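Reading time: 3 min

Gellard String Trimmers and Brush Cutters: Frequently Asked Questions

These are the questions our service counter gets most often about Gellard trimmers and brush cutters. If yours isn't covered, call the Ciltatgate shop and ask for Jacobus Mathebula in parts.

What is the difference between a trimmer and a brush cutter?

A trimmer spins nylon line and is meant for grass and soft weeds. A brush cutter has a stronger shaft and gearbox and can also take a metal blade for brambles and woody stems. Do not fit a blade to a machine sold as a trimmer. The guard is the wrong shape for it and the warranty will be void.

Which fuel should I use?

Fresh regular unleaded mixed with two-stroke oil at the ratio printed on the fuel cap. Mix only what you will use in the next month or so. Fuel left in the tank over winter is the most common cause of the no-start repairs we see in spring.

Can I use Clurico line in a Gellard head?

Yes, if the diameter matches what is stamped on the spool cover. Line that is too thick will not feed and puts extra load on the clutch. Old line gets brittle. Soaking it in water overnight before winding usually helps.

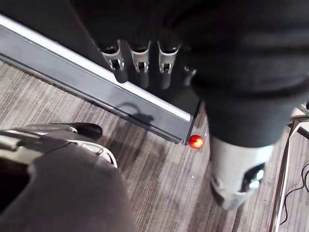 How often does the gearbox need grease?

Every 11 hours of cutting with a blade, or at the start and middle of the season if you only use line. Take out the side plug, pump in grease until it shows at the hole, and put the plug back. Use lithium grease. The tube we sell under the Visser name is fine, and so is any other brand of the same grade.

My trimmer starts and then dies when I squeeze the throttle. What should I check?

Start with the air filter, then the fuel filter inside the tank. If both are clean, look at the spark arrestor screen in the muffler, which clogs with carbon if the machine is run at low speed a lot. After that it is probably the carburetor. Please don't turn the adjustment screws before you bring it in, as we then have to reset them first.

Do you sell parts for older models?

We keep 163 Gellard part numbers on the shelf in Ciltatgate and can order over 1,000 more. Bring the model and serial number from the plate under the engine housing. The old part is useful too, even if it is broken.

How long do repairs take?

Tune-ups are normally ready in two working days. Anything that needs an ordered part takes longer, and we will call you before we order it. June is our busiest month, so allow extra time then.
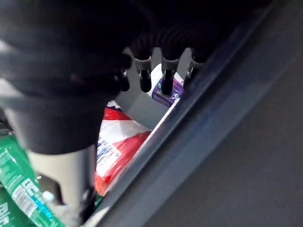
Is the shoulder harness included?

It comes with every brush cutter. For trimmers it is sold separately. Adjust the clip so the cutting head hangs just above the ground with your arms relaxed.

Can I return a machine I have already used?

Not once it has been fueled. Unused machines in the original box can be returned with the receipt. A used machine with a fault is handled as a warranty repair.

Do you sharpen blades?

Yes, while you wait if the shop is quiet. We don't sharpen blades that are cracked or bent, and we will not weld them.

Sign up for our newsletter for service reminders and parts offers. You can unsubscribe at any time.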